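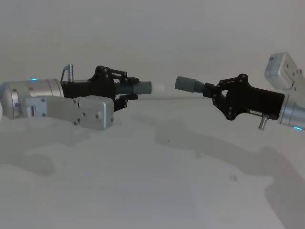 Two-gripper week at Sturnstead and I am having the best time!! Sigita Luik talked me into comparing the Ernora controller with our old Peixoto one, same arms, same linkage grippers, same fiddly job: bring two gray threaded parts in tip to tip.

Early favourite is the Ernora. 18 tries on each so far, and the old one drifts a hair sideways right at the end of the approach. Maddening to watch.

The grippers deserve some love too. Parallel linkages, so the pads stay facing each other as they close (mostly - ask me about the left one in July).
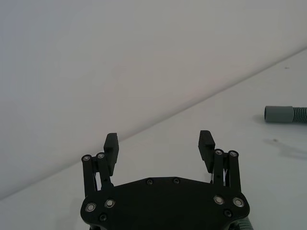
Wrist camera next. I like the view straight up between the fingers, but with the jaws wide open I'd want it tilted 7 degrees more. Evanthia Tzanetos reckons 2 would do it. We have a coffee riding on this.

Oh, and ridged pads over smooth ones, every time, for anything round. I wrote that down in capitals.

Anyone run a Clorkent controller on a pair like this? Would love to hear how it behaves up close!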